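Questions we get about the gripper build

Do I need to know anything about robots before I come along?
Not a thing! Most of us started with a soldering iron we were slightly afraid of and a drawer full of odd screws, and you'll be sitting next to somebody who remembers that feeling very well.

What do you pick up with them once they're built?
Whatever is in the room, mostly. A picture frame is a lovely thing to learn on, as it's thin and flat and you have to think about which edge you want to take hold of. Cups come next for most people, and then the remote control, which is harder than it looks.
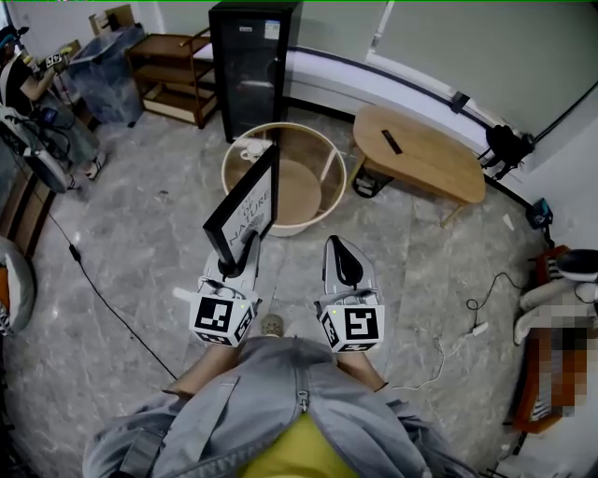
Visinham Shared Workshop / Home Robotics Group

Why do the grippers have patterned cubes on them?
Those are markers, and they let the software work out where each gripper is and which way it's turned. Please keep your fingers and your sleeves off the faces, and if you print your own, use matte paper (shiny paper gave us a whole evening of grief in September).

How long does a pair take to build?
Plan on 6 evenings, with more than 300 minutes of that spent waiting on the printer, so do bring a book or some mending.

Can I take my pair home?
Of course you can, they're yours. Write to Svenja Frei if you'd like the Teser files to print spare finger pads.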